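Chapter 9
Tariffs and Who Pays Them

A tariff is a tax on goods brought in from another country. The importer pays it at the border. What the importer does next -- raise prices, accept a smaller profit, or press the supplier for a discount -- decides who bears the cost. Economists call this the incidence of the tariff.
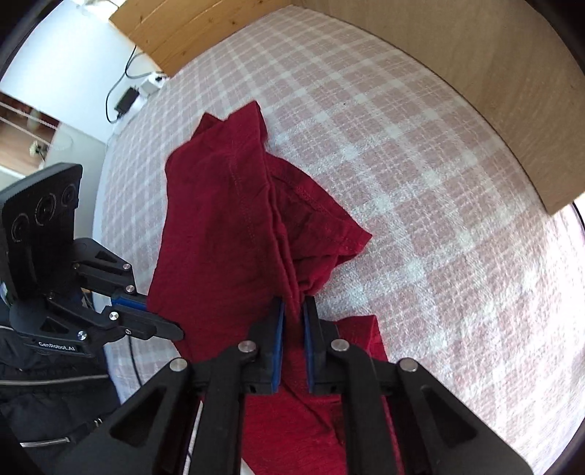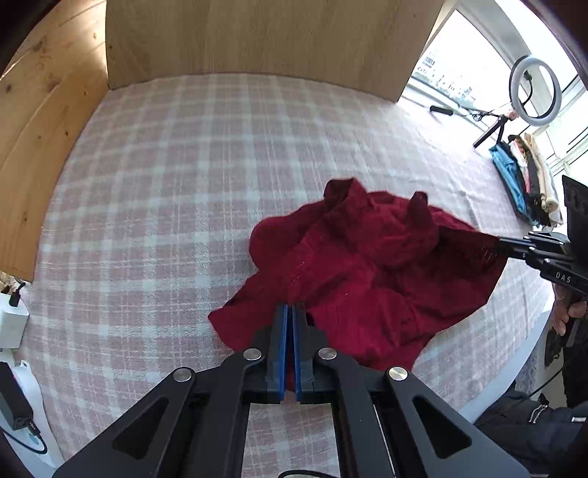

Consider Tornanby, which buys most of its clothing from Bouzid. In November its government placed a duty of 4 per cent on all garments. Merkus, a wholesaler in the port of Tonby, paid duty on 146 consignments in the first year and passed most of it on to the shops.

Bouzid answered with a duty on grain. The effect on farms was larger than ministers had expected: 3,614 holdings lost their main export buyer. Valdebenito's model, set out in section 9.2, treats the two duties as a single exchange of moves between governments. Section 9.1 first deals with the simpler case, in which the other country does not respond.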